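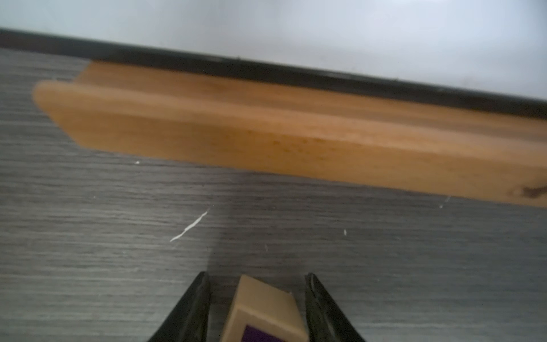 A day at Flosbridge: how the Vakar lab keeps its robot benches in order

Home | Visits | Notes | Workshops | About | Contact

I have wanted to see the Vakar lab at Flosbridge since last August, when a colleague came back raving about their house rules, of all things. I finally got a place on the open day on 2019-03-03, and I had such a good time that I'm writing this up on the same evening with my shoes still on.

The lab does small-object handling with two-finger grippers: blocks, mostly, picked up and set down near or against other blocks. One arm was at work with a small beige block, a patch of dark purple on its face, held between its black fingers, and a long honey-brown piece of wood lying across the table a little way beyond it. You can get surprisingly close to the benches (behind the yellow floor line, please!) and I stood at that one far too long.

What I came for was the rule sheet, which they call the Clastumitz sheet after the building where it was first written. It has 11 rules and fits on one side of paper. Every bench has a copy taped up at eye level. I copied down the ones I liked best:

Rule 2. Walk the reach of the arm before you power it. You do it with a hand on the stop button, and you say out loud what is inside the reach. It feels silly for the first minute and then it doesn't.

Rule 3. One person has the bench. If you want to move anything on it, you ask that person, even if you are the one who built it.

Rule 5. Stop the arm before you reach in. A paused program does not count as stopped. Our guide repeated this one at every single bench, and quite right too.

Rule 6. Look at the tabletop under the wrist camera at the start of a shift. Old scratches and flecks stay, but they go in the bench log, so that a new mark gets noticed. The gray wood-grain top I was looking at had a few little white nicks in it, just the kind of thing that goes in the log.

Rule 8. Write down failed picks in the same words as good ones. No "nearly", no "should have worked". I am stealing this for our place tomorrow morning.

Rule 9. Check the finger pads every 300 picks and write your initials next to the check.

They also let us leaf through the log for one of the older benches, which had reached 2,099 entries. I loved it! Dull handwriting, coffee rings, and you could follow a worn finger pad getting worse over several pages until somebody swapped it.

After lunch there was a session on Dinu, their in-house training course. New people get 4 supervised sessions before they are allowed to have a bench alone, and the last one is spent entirely on stopping: stop button, door switch, pulled plug, and how to bring everything back up afterward in the right order. We tried a short version. I forgot to clear the table before the restart and was very politely told to begin again.

My one quibble is that the sheet says nothing at all on lighting, and the benches near the windows must look quite different by late afternoon. I asked, and there is a draft rule going around. I hope it gets in.

If you go, wear flat shoes, tie back long hair and take a notebook, as phones stay in the lockers. The bus from the station stops right outside the gate, and the canteen does a very decent lentil soup.

Get new visit reports by email. Enter your address to subscribe. You can unsubscribe at any time.

This site uses cookies to remember your settings. Accept | Manage preferences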